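Volico Boards > Home and Table > Tea corner

Topic: Do you serve tea on a tray or directly on the table?
1,221 views, 12 replies on two pages, showing page 1

kestrel_w
I moved to a new apartment in November and for the first time I have a big dining table. My mother-in-law comes every second week for tea and she has strong opinion that cups must never stand directly on the table. In my family we always put everything directly, and the tray was only for carrying from the kitchen. Now I am a little confused what is normal for other people. Do you leave the tray on the table during the tea, or you take it away?

Wondimu Abdella
In my home the tray stays. We have coffee more than tea, and the small cups stay together on the tray from the first round to the third. If you remove it, the person who pours must reach across everybody. So I am with your mother-in-law, I am sorry.

plumtart
I'm against. A tray in the middle takes half of the table and then there is no place for the cake. We had a big one from Molley, with handles, and it was always in somebody's way. I carry, I unload, I put it back behind the bread box. Finished.

Kiyoshi Takeda
It depends on the size of the tray, I think. A small one for one pot and two cups is pleasant to leave on the table. A large one with handles is for transport. My aunt had both kinds and she never mixed them. The small one was from Aoki, the shop near the station in our town, and she used it until the lacquer became dull at the corners.

plumtart
@Kiyoshi Takeda For two persons, fine. But kestrel_w writes about a dining table, so I suppose there are more guests. For six cups your small tray is useless.

kestrel_w
We are usually five, sometimes four. Also I must say the table is white, and tea makes a ring on it very quickly. I cleaned one ring with baking soda and it went away, but slowly.

Gesedau
Then you have your answer. White table and black tea, leave the tray or buy coasters. I had a white desk for 13 years and I know what I speak about. Please be careful with baking soda, because on a painted surface it can take away the shine. I use warm water with one drop of dish soap, and I wipe it immediately.

Wondimu Abdella
Coasters are a good compromise, but guests don't use them. They put the cup next to the coaster.

plumtart
My guests use them. Maybe you should ask them more directly :)

Kiyoshi Takeda
I still disagree with the idea that a tray takes the place of the cake. Only the teapot needs to stand on it, because the drops come from the spout. The cups can stand where people sit. A small square tray is enough for this, and you can turn it so that the handle of the pot looks to the person who pours.

kestrel_w
Thank you, I like this idea with only the pot. I will try it next time, and I will put saucers for the cups. If my mother-in-law doesn't agree, I will show her this thread. Wondimu, how do you clean a tray with raised edge? Mine collects sugar in the corners.

Wondimu Abdella
An old soft toothbrush, and then dry it with a cloth. Don't leave it standing in the sink.

Last post on this page: 23/02/2022

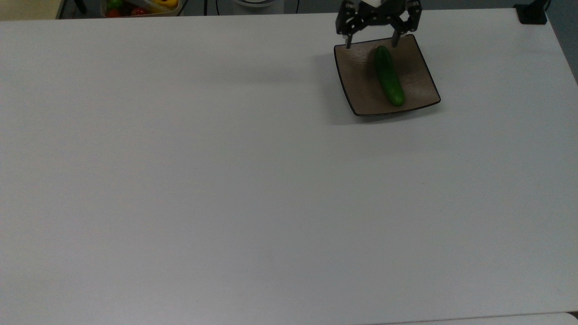

Reading time: 3 minutes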